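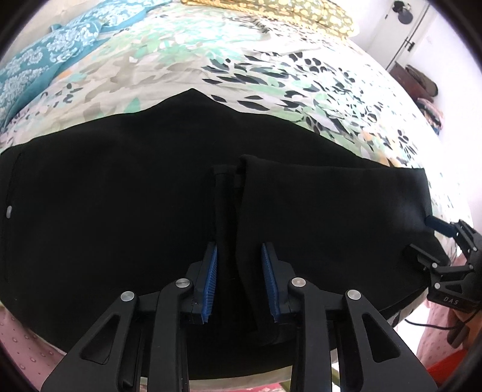 **Trunlow extends winter coat and bedding exchange through end of season**

Wednesday, February 4, 2026

The Trunlow Housing Office has confirmed that its winter clothing and bedding exchange will remain open until the close of the heating season. The exchange had been due to end in January. Residents of all properties managed by the office may continue to bring in and collect items at the Espinoza Street site during the hours set out below.

The decision was approved at the office's regular meeting on Monday evening. It follows a written report by Akinyi Ondieki, head of resident services, which recorded 305 household visits since the exchange opened. The report noted that demand had not fallen after the new year, as it had in earlier winters, and that requests for adult coats in larger sizes and for full-size blankets were still going unmet in some weeks.

"The original closing date was set before we knew what kind of winter we would have," Ms. Ondieki said. "Households are still asking, and the shelves are still being filled. We saw no good reason to lock the door."

**What is accepted**

The exchange takes outerwear, sweaters, hats, gloves, sheets, blankets and comforters. Items must be clean and in usable condition. Zippers should close, and coats with missing buttons are accepted only if the buttons are supplied in a bag pinned to the inside of the garment. Pillows, mattress pads and electric blankets cannot be taken.

Donors are asked to empty all pockets before drop-off. Staff have returned a number of keys and transit cards over the past weeks, and several pairs of eyeglasses remain unclaimed at the front desk. These will be held until the exchange closes and then passed to the property office on Fulley Avenue.

Residents do not need to donate in order to collect. Each household may take up to eight items per visit. Children's clothing does not count toward the limit. Proof of address is requested at the first visit only, and a lease, a utility bill or a letter from the office is sufficient. No record is kept of which items a household takes.

**Hours and location**

The exchange is on the ground floor of 10 Espinoza Street, in the former mail room. The entrance is on the courtyard side. Opening hours through the extended period are Tuesdays and Thursdays from 2 p.m. to 6:30 p.m., and Saturdays from 10 a.m. to 1 p.m. Drop-offs close half an hour before the end of each session so that items can be sorted.

The ramp at the courtyard entrance is open again following repairs to the handrail. Residents who cannot travel to the site may request a delivery through their building manager. Delivery requests received by noon on Wednesday are normally filled on Thursday afternoon, although bulky bedding may take longer.

**Laundry costs**

The most closely discussed part of the proposal was the cost of washing. Under the present arrangement, comforters and heavy coats that arrive in good repair but need cleaning are sent to Vevutton, a commercial laundry that handles linens for two of the office's senior residences. The extension adds several weeks to that work.

Holger Sundqvist, who presented the finance section of the report, told the meeting that the added expense could be met from the current winter services budget. Savings on sidewalk salting in the early part of the season had left a balance in that account. He advised against drawing on the building repair reserve, and the approved resolution excludes its use.

Board member Bjarke Ásgeirsdóttir asked whether residents could be given access to the large-capacity machines at the senior residences instead. Mr. Sundqvist replied that the machines were already in use for most of the day and that the service contract did not cover outside loads. The matter was referred to the facilities staff, who will report on it before planning begins for next winter.

The resolution passed without opposition. One member was absent.

**Comments from residents**

Two residents spoke during the public portion of the meeting. Nam-gil Hwang, a tenant of the Fulley Avenue building, supported the extension but asked that sizes be marked more clearly on the racks. He said that on his last visit he had looked through an entire rail of dark winter coats before finding one in a men's large. Ms. Ondieki said that colored size tags had been ordered and would be put in place once they arrived.

The second speaker asked that the list of accepted items be posted in building lobbies in more than one language. The office has agreed to supply notices in the languages already used for its lease summaries - building managers will receive printed copies with the next mail delivery.

**Unclaimed items**

Clothing and bedding left at the close of the exchange will be offered first to the family shelter at the north end of the district. Anything the shelter cannot use will be stored for the following winter, provided it is in good condition. Vilgot Sæther of the facilities staff has identified a dry storage room in the Fulley Avenue basement for this purpose. Shelving from the old records room will be moved there in the spring.

Items too worn for reuse will continue to go to textile recycling. Residents should not leave bags outside the entrance when the exchange is closed, as material left in the courtyard overnight has had to be discarded after rain.

Questions about the exchange may be directed to resident services in person or through any building manager. Requests for delivery forms in large print should be made at the Espinoza Street front desk.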